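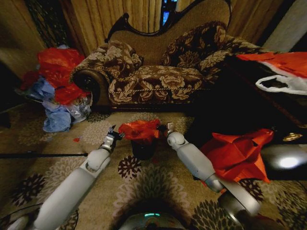

How do you score bag pickup when the bag keeps changing shape?

Loretta Mahmoud
21 October 2026
I'm trying to repeat the Flunudano result on a two-arm robot in a furnished living room. The task is plastic bags, including one over a small waste bin. The write-up gives 70 percent success over 1,201 attempts but never defines success.

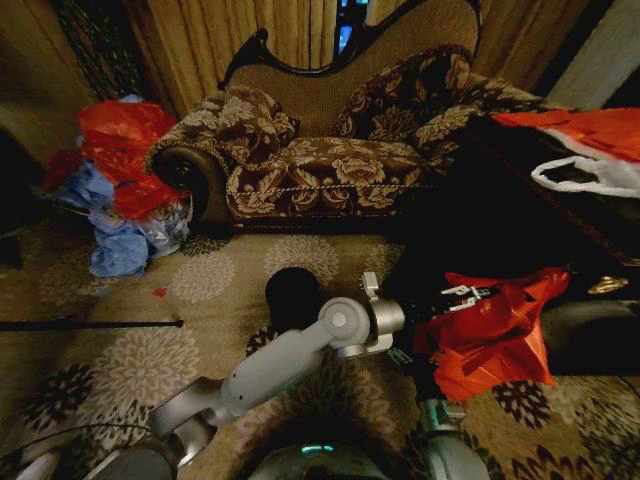
My own count swings a lot depending on whether a bag held by one fold is a pass. Do I count the grasp or the finished placement?

Régis Sabatier
Report both. We call it a grasp if the bag stays in the fingers for 3 seconds, and a placement only if it ends up where the instruction said. Have two people score each clip without seeing the other's marks.
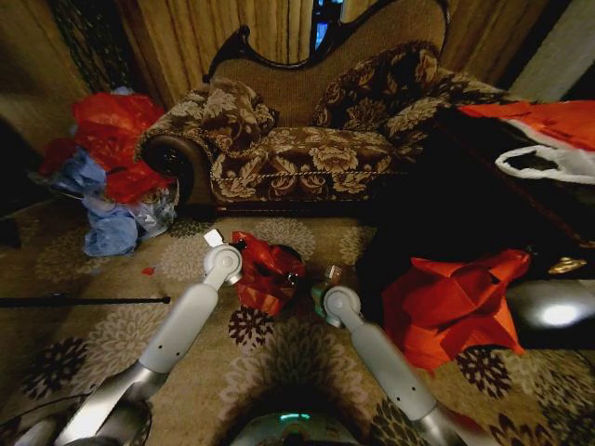 Keep the clutter the same between methods too. We reset the floor from a printed photo every 6 attempts, and our numbers stopped drifting.

Gangadharan Kamath
I'd just use placement. Check your wrist video before scoring on it, though.
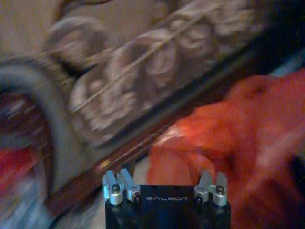

Blurred stretches made our scorers guess, so we went by the head camera for those.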